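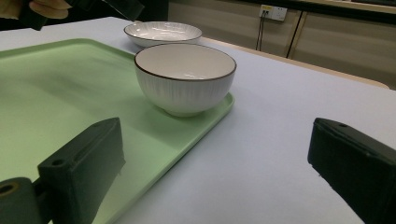

8월에 내년도 장비 예산안을 다시 쓰고 있다. 작년에 낸 안은 로봇 팔 한 대에 예산의 대부분을 넣고 나머지를 부대비용으로 묶었다가 반려됐다. 반려 사유는 한 줄이었다. 소모품과 예비품 항목이 없다는 것. 맞는 지적이라 할 말이 없었다.

이번 안은 손에 드는 그리퍼부터 적는다. 요청 수량은 16대. 그중 13대는 작업대에 배치하고 2대는 예비, 1대는 분해용이다. 분해용을 따로 잡은 이유는 부품 수급 기간을 공급사가 확답하지 않기 때문이다. Igwe와 Fimard 두 곳에서 견적을 받았는데, 본체 단가는 Fimard가 낮고 핑거 교체품은 Igwe가 낮다. 본체만 비교하면 Fimard로 가야 한다. 핑거를 분기마다 교체한다고 가정하면 순서가 뒤집힌다. Igwe 견적의 본체 단가는 1,459유로이고 운송비와 통관 비용은 별도다. 견적 유효기간 안에 결재가 나지 않으면 다시 받아야 한다.

핑거는 소모품으로 분류했다. 자산으로 올리면 교체할 때마다 폐기 서류가 붙는다. 회계 쪽 Abimbola Tijani와 이 문제로 메일을 여러 번 주고받았고, 본체와 일체로 납품되는 첫 세트만 자산, 이후 교체분은 소모품으로 정리했다. 볼트와 브래킷도 같은 기준을 따른다.

다음은 작업 대상물이다. 예산안에서 가장 많이 빠지는 항목이기도 하다. 식기 정리 작업에는 접시, 깊은 그릇, 얕은 그릇, 쟁반이 필요하고 같은 세트를 여러 벌 갖춰야 한다. 도중에 하나가 깨지면 같은 제품을 구하지 못하는 일이 생긴다. 그래서 단종 여부를 먼저 확인하고 주문 시점에 예비 벌까지 한꺼번에 산다. 플라스틱 식기로 바꾸면 싸지만 무게와 표면이 달라져서 제외했다. 유약 표면은 조명 반사가 강하다. 반사를 줄이려면 확산판을 사야 하고, 반사까지 데이터에 포함할 생각이면 살 필요가 없다. 우리는 후자를 택했고 확산판 항목은 삭제했다.
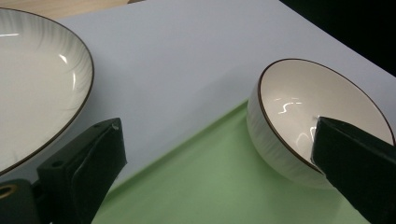
갈색 테두리 식기 세트. 오른쪽 핑거 끝이 그릇 안쪽 벽에 걸쳐 있다.

도자기를 잡는 작업에서는 핑거 안쪽 면의 마찰이 견적서의 파지력 수치보다 중요하다고 본다. Igwe 자료에는 최대 파지력만 있고 표면재 정보가 없다. Fimard는 표면재를 선택 사양으로 판다. 두 회사에 같은 양식의 질문지를 보냈고 Fimard만 답을 줬다. 답이 오지 않은 칸은 빈칸으로 두고 예산안에 첨부할 예정이다. 추정치를 넣으면 나중에 누가 그 숫자를 인용한다.

작업대 쪽은 새로 살 것이 적다. 상판은 기존 것을 쓴다. 전원은 배선 공사 견적을 별도로 받았다. 작업대마다 충전기와 노트북이 들어가면 콘센트 위치가 배치를 결정해 버린다. Efe Iyamu는 멀티탭으로 충분하다는 의견이고, 나는 케이블이 작업 동선에 걸리는 쪽이 더 걱정이다. 공사비는 선택 항목으로 내려 두었다. 삭감되더라도 나머지 계획은 그대로 돌아간다.
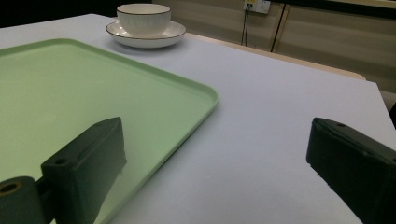 Sotcombe 조작실험팀 · 장비기획

인건비는 장비 예산에 넣지 않는다. 다만 교육 시간은 일정표에 반영했다. 그리퍼를 처음 드는 사람은 핑거를 얼마나 벌려야 하는지부터 익혀야 한다. 그릇 테두리를 잡을 때와 쟁반 모서리를 잡을 때가 다르다. 교육 자료는 Zainab Shehu가 맡고 있으며 초안은 사내 위키에 올라와 있다.

저장 장치는 Zerkberg 서버의 남은 용량을 쓰기로 했다. 증설 요청은 다음 회기로 넘긴다. 압축 설정을 바꾸면 버틸 수 있다는 계산인데, 원본 보존 기간을 줄이는 조건이 붙는다. 이 조건은 아직 합의되지 않았다.

남은 일은 Fimard의 핑거 호환표를 받는 것과 운송비를 확정하는 것이다. 호환표가 오면 소모품 표를 다시 계산해서 올리겠다. 표 양식이 필요한 사람은 댓글에 적어 주면 된다.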